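Search this forum
Advanced

Toy food for play kitchen, which set?

dallia_mum
Need toy veg for nursery home corner, budget tiny. Had a Filtska set before, half of it gone down the back of radiators. Want stuff that looks like actual veg. Any ideas pls, need to order before the weekend

Polleo
Get the chunky ones. Aubergine, corn, chilli. Ours play "soup" for an hour with an aubergine and a saucepan. Don't bother with the velcro cutting ones, fluff gets in and then they wont stick to anything

BDagdag
Disagree re velcro. Ours lasted 4 years, you just pick the fluff out with a comb. Kids love the ripping noise. Plain veg gets boring quick imo

Polleo
4 years of combing velcro, no thanks

jenabella
Real metal pan is the main thing, never mind the veg. Plastic pans look rubbish and the handles snap. We put ours out like this, pan in the middle, few veg next to it, couple of plain white bowls. Thats plenty.

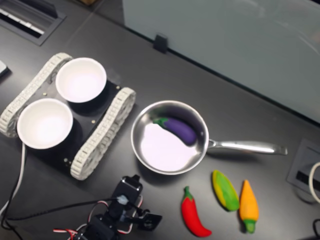

Anyway don't tip the whole box out at once. We had 17 bits out in August and it was all on the floor by snack. Now a handful, swap on Mondays, rest in a tub on top of the cupboard. Much more actual playing.

dallia_mum
Metal though? Bit noisy? We've got 8 in the room most mornings and a baby room next door

jenabella
Yes noisy. Put a tea towel under. You get used to it

BDagdag
You don't get used to it. Bienvenido here, ears still ringing. Silicone spoons help a bit, wooden ones make it worse

navarro_k
Watch long handles as well, ours kept getting walked into. Small milk pan is better for under threes. Charity shop, couple of quid

Polleo
Agree on charity shop. Disagree on milk pan, nothing fits in it! An aubergine won't lie down in a milk pan

navarro_k
Stand it up then

dallia_mum
Ok going for chunky veg, no velcro, 2nd hand pan. Will look on saturday. Ta all. Does the paint come off if they chew it??

jenabella
Ours hasn't. Wipe with soapy water, don't soak. - Jennylyn

1,126 views | 13 comments | Share

Contact us | Terms | Back to top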